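Collecting examples at Trurness – common questions

How many runs do you record for one task?
50 to start with, then up to 600 if the first set trains well.

What does a task look like?
Small and on a tabletop, such as taking an apple out of a basket.
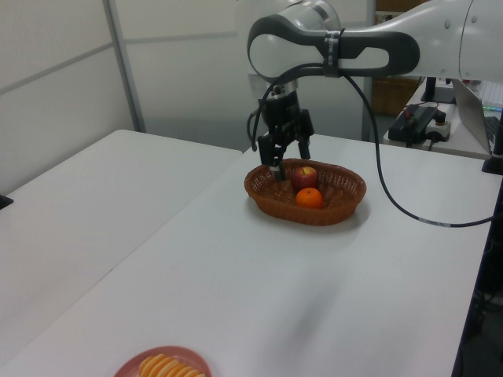
Do you keep failed runs?
Yes – they are labeled and stored apart from the good ones.

How long can a run last?
60 seconds. Longer runs are split before they go to Vomwood for review.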